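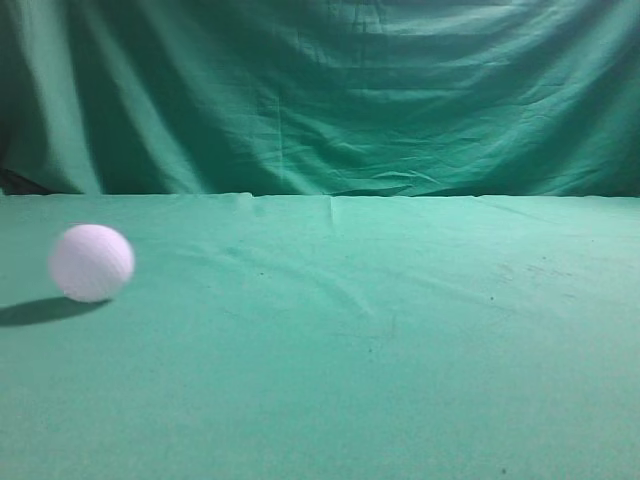 Figure 1. White ball on the green cloth, shadow falling to the left.

Shadows and Creases on a Cloth-Covered Table
Voltaseo Project, final report
10 September 2022

1. Purpose

We wanted to find out how much a plain cloth background helps when you need to pick out a small white object and measure its shadow. Our first tries in August were done on a bare bench at Strickland and went badly. The bench top was shiny, and the reflections ran into the shadow so we could not tell where one stopped and the other began. We switched to cloth after that.

2. Setup

The same green cloth is used for the table and for the backdrop behind it. We bought it from Praltine in a single piece 133 inches long and cut it in two. The piece on the table is pulled fairly tight. The piece behind it hangs loose. The main light is above and to the right of the table. We left it in one position for the whole project, and the room blinds stayed down.

We picked green because it was the only matte color in stock that was not close to white, gray or black. The dimples on a golf ball gave us something to focus on, and that saved time. 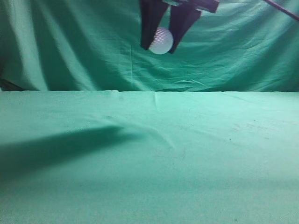
The backdrop was harder to manage than the table. It has wide folds, and the raised parts are lighter than the creases between them. We steamed it once and the folds came back overnight. In the end we left it hanging as it was and only took measurements from the table cloth.

3. Method

We took 1079 pictures in total. After removing blurred ones and near-duplicates we had 707. From these we chose 200 with the ball resting on the table and marked the outline of each shadow by hand in Bretitz. Two of us marked every outline separately, and where we did not agree we took the average.
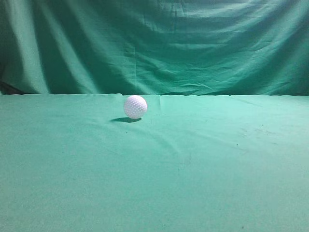

4. Results

The shadow is darkest right under the ball and gets weaker toward the left. The edge is soft, so our two outlines often differed at the far end. Near the ball they matched well.

Creases in the table cloth caused fewer problems than we expected. A shallow crease shows up as a lighter and a darker band, but both are much lighter than the shadow. The short fold at the back edge was more trouble when the ball was close to it.

5. Things to change

We would check the surface more carefully between sessions and go over it with a lint roller. A heavier cloth would also be worth trying.

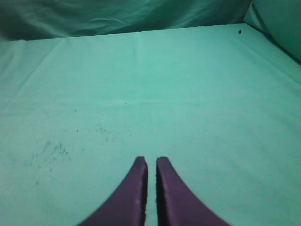

Figure 4. Table cloth with small dark marks on the left half.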